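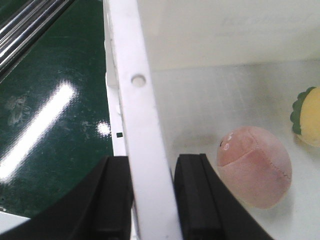
Jaws either side of the bin wall, plush peach on the floor of it.

Buy the boring bin. That's my whole argument, and after 2 years of evenings in the Juditstead workshop I'm sticking to it. People come in wanting to talk about the arm. Which arm, how fast, what software. Fine. Then they spend 600 on the clever bit and design their own tray for it to pick from – months gone.

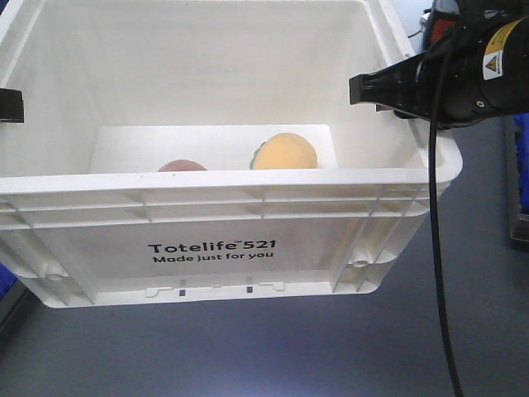

Randa Tarawneh
Workshop member and columnist, Dristley

A plastic tote has thick walls, a fat rim, corners in the way. Good. Thats what a kitchen cupboard is like too. If your build can only pick off a bare flat board you've made a very dear toy.

Same with soft fruit. Plush is forgiving, you can drop it 100 times and start again. Twal, our last build, was all wooden blocks and I regret it. Jatach gets peaches.

Some at the bench say this is lazy, that proper builders make evrything. I say make the part you care about – buy the rest, and get on with it.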